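Trovanar bench kit

The Trovanar bench kit is a tabletop robot package put together by Clokason, a small automation outfit that sells and rents gear to schools, workshops and short-run manufacturers. It's sold as a complete starter setup: one arm, one two-fingered gripper, a mounting plate, clamps, a wrist bracket for accessories, cabling, and a year of access to the Vedetus software. I've been keeping this entry up to date for our kit directory, so you'll find my own opinions mixed in with the facts (the directory has always let contributors write that way, and I'd be hopeless at the other style anyway).

Name and background

Trovanar was first the name of the software, believe it or not. Clokason had a teaching program by that name which let you record an arm's movements by hand and play them back, and it ran on whatever arm the customer already owned. When the company began bundling hardware, the name moved over to the box and the software was rebuilt and renamed Vedetus. Older manuals still say Trovanar on every screenshot, which caused me a fair bit of grief the first time I went looking for the calibration menu!

The product lead is Fathima Rathnayake, who came over from the rental side of the business. You can tell. The kit is packed so that each layer comes out in the order you need it, the plate first, then the clamps and base, and the paperwork is a single folded sheet. There's a fuller manual online if you want it, and you will want it by the second day.

What's in the kit

The arm arrives assembled. You bolt the base to the plate, fix the plate near one edge of your table, run the cable to the control box on the floor and you're more or less away. Clokason recommends a table with a rigid top and a clear space in front of the arm, and I'd add that you should check for drawers or rails underneath before you decide where the clamps are going. I didn't, and had to take the whole thing off and shift it along.

The gripper is the part people ask me about most. It has tapered fingers that come to quite narrow ends, so it's happiest with things that have an edge or a hole to get hold of. Rolls of tape are lovely for it. Flat sheets of paper are a misery until you've worked out an approach angle, and even then I'd call it a skill you pick up over a weekend.

A second set of fingers with soft pads is available as an extra. I've tried them and they're fine, though they're slower to swap than the sheet suggests and the little screws are exactly the colour of my carpet. 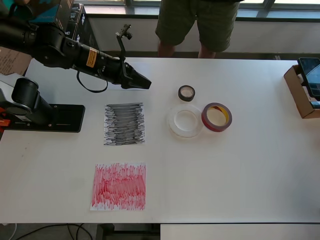 Entry written and maintained by Bouchra Benkirane
Robot kits and services section
Last revised August 2021

Everyday use

Most owners I've swapped notes with use the kit for pick-and-place practice, sorting and simple tidying jobs. My usual warm-up is a couple of squares of paper scribbled over in marker, one black and one red, with a few rolls of tape beside them. The scribbles give me a pair of targets I can tell apart at a glance, and the rolls are different sizes, so the grip has to be set properly for each. It costs next to nothing and you can change it in a minute.

Teaching is done by hand. You put the arm into its free mode, guide it to where you want it, tap to save the point, and carry on to the next. Vedetus then strings the points together and shows you the path before it runs anything. The preview is a good one, and I'd urge you to look at it every single time, particularly if you've got anything tall standing on the table. I like to leave a cardboard box at the far end for finished pieces, and a path that cuts the corner will go straight through it.

The hanging loop of cable near the wrist deserves a mention. It needs enough slack for the joint to turn all the way round, but too much and it drags over whatever you've laid out. The manual gives you a diagram. My advice is to turn the wrist slowly by hand through its full range before the first powered run and adjust the loop as you go.

Software

Vedetus runs in a browser and is pleasant enough. Points, grips and pauses appear as a list that you can drag about, and there's a scripting window for those who like to type. Saved routines live on the control box, so you can keep working if your internet drops out. What I don't enjoy is the update process, which insists on finishing before it'll let you do anything else, and always seems to turn up when I've got somebody over to see the arm.

The June update brought in named grip settings, so you can save one for a thin roll and one for a thick roll and stop fiddling with the slider. Long overdue, and very welcome.

Price and service plans

The full kit is listed at $1,844, with delivery. Rental is offered through Cherkaoui, the dealer that handles most of Clokason's smaller customers, at $63 a day with a minimum hire of 2 days. Rentals come with the plate and clamps but not the soft-padded fingers. If you end up buying, the hire fee comes off the purchase price, provided you ask for it at the time (they didn't mention it to me until I brought it up).

The optional support plan is $26 a month. It covers phone help, replacement fingers and a yearly check of the joints. I took it for the first year and rang them more than I'd expected to, mostly over calibration, and the person on the other end always seemed to have an arm in front of them to try things on. I've let it lapse now and haven't missed it.

Known limitations

Small, flat or floppy items are difficult with the standard fingers. The clamps are solid but awkward to tighten in a corner. The wrist bracket is sold as a general accessory mount, and the sheet in the box says very little about how much weight it'll carry, so ask before you hang anything heavy on it. Clokason has told dealers that a longer cable is on the way as a spare part, though there's no listing for it yet.

See also: gripper fingers and pads; table mounting and clamps; teaching by hand; Vedetus routines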